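Our Old Server and the Library Scans: Final Report

Okay, so this is the write-up for our semester project, which was supposed to be a small thing and ate my whole spring. The short version is that we wanted to put the town newspaper (the Truvik Weekly, which stopped printing long before I was born) somewhere people could search it. The library had it scanned years ago, but the scans sat in folders with names like "box4_final_new" and you had to know the issue you wanted before you could find it.

What we started with

We got 502 scanned issues on two hard drives. I figured they'd all be the same format. Ha! Some were one big file per issue, some were one file per page, and a whole batch had been saved sideways. I spent the first part of March just turning pages the right way up and renaming things by year and issue number. It was weirdly relaxing, and I got way too into the old grocery ads.

Reading the text

To make anything searchable you have to run text recognition, so the computer turns the picture of a page into actual words. Clean pages came out great. Pages with a fold down the middle came out as soup. Out of the full set, 263 issues read well enough that I'd trust a search on them, and the rest are what I'd call hit or miss. Family names were the worst. There's a family called Dretell that shows up in nearly every issue, and the software read them as Dretel, Drelell and my favorite, Oretell.

My fix was a plain list of local names that the search checks against, so if you type Dretell you get the misspelled ones too. It's not fancy but it works way better than I expected. Jianguo Bai from my group built the search page itself, and he kept it to one box and a year filter, which I argued about at the time (I wanted maps!) and now I think he was right.

The server

We ran everything on a retired server from the department, which we named Vosesora after a password somebody mistyped. Running text recognition on the whole collection took 48 hours from start to finish, and I checked on it way more than I needed to. The search itself barely makes the machine work at all. If I did this over, I'd save the results after every issue, because our first try died partway through and we had to go back to zero - lesson learned.

People trying it out

We asked six people to look something up while we sat there and kept quiet, which is really hard for me. Everybody found the box. Half of them typed a whole question instead of a word or two, like "when did the Zhong bakery open," and got nothing back. So now the search tosses out the little words before it looks. One person found her grandfather's bowling scores and stopped doing our test completely, and I'm counting that as a win.

What's left

The sideways batch still has some pages out of order, and I haven't touched the photo captions. I'd also love a button for reporting a wrong word, so readers could fix names as they run into them. The files and my notes are in the shared folder for whoever picks this up next.

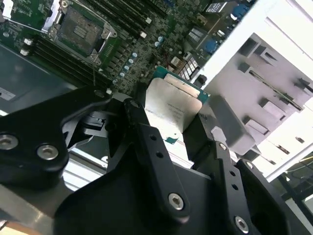 Jianguo Bai: Put the button first if anyone does continue this. I found three more spellings of Dretell last night, and the name list won't catch any of them.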